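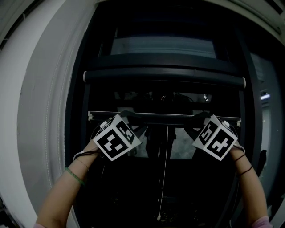 Keeping Your Records and CDs in Good Shape at Home

February 16, 2024

If you are anything like me, you have a shelf of albums that grew a little faster than you planned, and a stack next to it that was only supposed to be there until the weekend. I started with a box of my grandmother's old 78s, the earliest of them from 1935, and it has gotten out of hand since then (happily so!). These are the habits I've picked up along the way, most of them learned by doing it wrong first.

Stand them up

Records want to stand straight, like books, and they don't like to lean. A leaning record will warp over a long summer, and a pile lying flat puts all the weight on the poor album at the bottom. I put a divider in after every 25 LPs or so, which keeps the row upright and also makes it much easier to find the one you're after. My shelf is a plain Grimalell cube unit, and the screws needed tightening after the first year, so do check yours. Vinyl is heavy!

Dust before you play

A carbon fiber brush is all you need for everyday dust. Let the record spin, rest the brush lightly on the grooves for 2 turns, then sweep it slowly off toward the outside. I bought a Ruleo brush at the record fair in Flandton and it still does fine, though any brush of that sort will work. Wipe the brush itself now and then, or you are just moving the dust from one album to the next.

For a proper wash, use distilled water with a single drop of dish soap, a soft cloth, and a light hand. Follow the grooves around and keep the label dry. Rinse with more distilled water and let the record stand in a clean dish rack until it is completely dry, even if you are dying to hear it. The old 78s are another matter: keep alcohol away from them, as it can eat right into shellac.

New inner sleeves

Paper sleeves shed, and they leave fine scuffs every time you pull the record out. I replace them with poly-lined ones as I go, and if the original has lyrics or photos on it I tuck it back in the jacket behind the record.

CDs need care too

Wipe a CD from the center straight out to the edge, never in circles. Cracked cases are cheap to replace, and you can pop the booklet and back card out of the old one in a minute. Those little center teeth do break, so press the hub with your thumb while you lift the disc.

Where to keep everything

Pick an inside wall, out of the sun and well away from the heater. I go through the whole collection each October, before the heat comes on, and that is when I find the live album from Villanueva filed under the wrong letter again. It takes me 8 evenings, mostly because I stop to listen.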